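The Lirnel Hand Tool: How People Teach Robots to Grip
A reading page for young visitors, from the Omville Center for Science Learning
Reading level: grades 4 to 6

What is the Lirnel Hand Tool?

The Lirnel Hand Tool is a gripper that a person holds and works by squeezing a handle. It has two fingers that close toward each other. Factories and schools use it to show a robot how a job is done. The person does the job first, and a computer keeps a record of how the tool moved. Later, a robot arm wearing the same kind of fingers can practice from that record.

The kit is made by a company called Moura. The Omville Center has the kit on loan until June, and visitors who are at least eight years old may try it at the long bench in the Prilwood Room.

Why not simply tell the robot what to do?

Think about how you pick up a pencil. You do not say to yourself, "Move the thumb a little to the left, then press." Your hand has learned the job by doing it many times. It would take a very long list of orders to explain every small movement to a machine, and the list would have to change whenever the pencil was in a new place.

Showing is often easier than telling. When a person uses the Hand Tool, each try is called a demonstration. One demonstration is not enough for a robot to learn from. The object may be turned another way the next time, or the light may be different. For this reason the same job is shown again and again, with small changes.

What is inside the kit?

The kit comes in a gray case. It holds the hand tool, a spare pair of fingertips, a charging cable, a practice board and a printed guide of 23 pages. A small camera sits on the tool and looks toward the fingertips, so the computer sees the work from very close by.

The fingertips are the part that touches things. Each one has a soft pad. A hard, smooth fingertip can let a small object slip away, and pressing harder does not always help. A soft pad bends a little around the object and holds it with less force. Your own fingertips work in much the same way.

Working with small metal parts

Large objects such as cups and boxes are good for a first lesson. Small parts are harder. A thin piece of metal can turn between the fingers, and there may be other parts close by that the gripper must not bump. The person holding the tool has to come in at a good angle, close the fingers slowly, and stop as soon as the part is held.

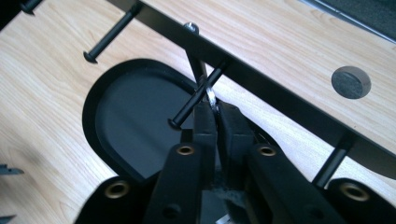
The padded fingertips close on a small silver metal piece beside a black pin.

Shiny parts bring another difficulty. They reflect light, and a bright spot can look to a camera like the edge of something. Black parts can be difficult too - two dark objects side by side may look like one. People can usually tell them apart without much thought. A robot needs many demonstrations before it can do the same.

How well does the kit work?

The Center tested the kit before placing it in the Prilwood Room. Our reviewer, Przemysław Witkowska, used it over 2 weeks with groups of students. He found that most children could pick up a wooden block on the first or second try. Small metal parts took more patience. The handle was comfortable for older students, but children with smaller hands needed to use both hands to squeeze it.

The battery lasted nearly 4 hours. The printed guide is clear, although some of the drawings are too small to read easily. The Center would like to see a lighter tool for younger learners.

Using the tool safely

Keep your hair, sleeves and fingers away from the gripper fingers. Squeeze the handle gently. Do not point the tool at another person. Put small parts back in the tray when you have finished - they are easy to lose on the floor.

Words to know

Gripper: the part of a robot or tool that holds things.
Demonstration: one showing of a job, from start to finish.
Force: a push or a pull.
Reflect: to send light back, as a mirror does.

Page last checked: 15/02/2026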